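The Gray Bag

The bus to Anden left at 4 and Jovita was still in her socks.

Keys. Phone. The letter, where was the letter. She had put it somewhere safe in September and now the safe place was gone too.

"You're going to miss it," said her sister from the couch. Rocío hadn't moved since lunch. Rocío had opinions about the whole trip and was saving them up.

"I'm not."

"You missed the last one."

"The last one was early."

A hundred times she'd gone over it. Get on the bus, get off at Clesport, walk up the hill to the house, hand the letter to Teodoro Villaseñor, leave. Don't sit down. Don't take coffee. If he asks about Mamá say she was fine at the end, she was sleeping, which was almost true.

The bag at least was ready. She'd done that much last night, couldn't sleep, one in the morning and folding things.
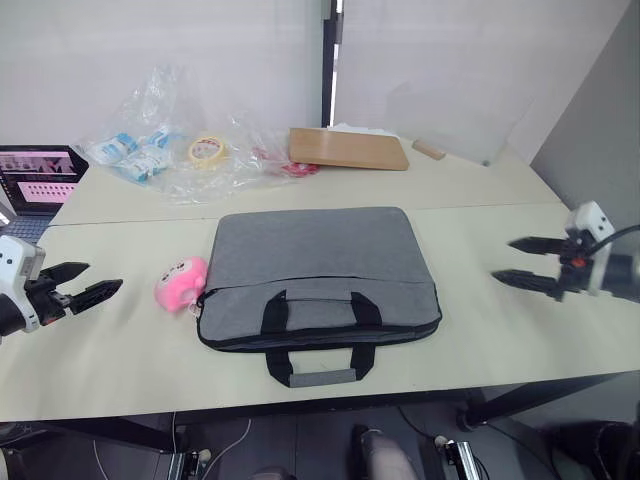
The bag, with the pink face next to it.

"You're bringing that?" Rocío said. She meant the little pink thing.

"It was hers."

"It was mine. She took it off my bed when I moved out."

Jovita didn't have time for this. Shoes. One shoe. She got down on the floor and felt under the radiator and found a pen, a dead moth, the other shoe.

"What does it even say," Rocío said. "The letter."

"It's sealed."

"So?"

"So it's sealed, Rocío."

Twenty minutes. The stop was 10 if you ran and there was the crossing by the bakery, where Faustino Nava would be out front smoking and would want to talk. He always wanted to talk. He'd loved their mother too, in his way — half the street had. He sent bread every morning she was sick, long after she couldn't eat it. They'd had bread in the freezer until June.

She went through the kitchen drawer. Batteries, string, a menu from the Hikix, closed for years. Mamá used to take them there on birthdays and order for everyone without asking. Soup. Always the soup. You didn't get to pick until you were fifteen and by then you just wanted the soup.

No letter.

"Maybe you don't want to find it," Rocío said.

"Don't."

"I'm just saying. Twenty five years she didn't mail it. Maybe it's not for mailing."

Jovita stopped. Stood there with the drawer open against her hip. The clock over the stove going, loud, it was allways so loud.

Last night. One in the morning. Sweater, toothbrush, the good blouse in case. And then something flat, she remembered the feel of it, the corner bending a little under her thumb.

She went back to the table.
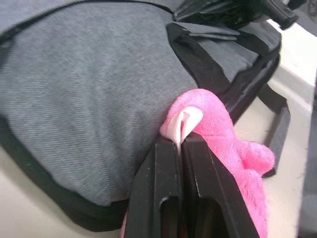
Gray, zipped, too full.

Zipper. Sweater out, blouse out, everything out. And there it was, pushed right down to the bottom, his name in their mother's square schoolteacher letters. Teodoro. No last name. As if there was only one.

Rocío had got up. She was standing quite close, in their mother's robe, and she didn't say anything for once. She put out one finger and touched the T.

"She pressed so hard," she said.

"She always did."

"You could feel it on the back of the page. My report cards. Remember?"

Quarter to. Jovita shoved the blouse in, then the sweater, one sleeve hanging out, forget it. At the door she looked back.

"Get dressed," she said.

"What?"

"There's two seats. Get dressed, come on, wear that, I dont care. Put a coat over it."

And Rocío, who had opinions, who had a whole speech ready, went looking for her shoes.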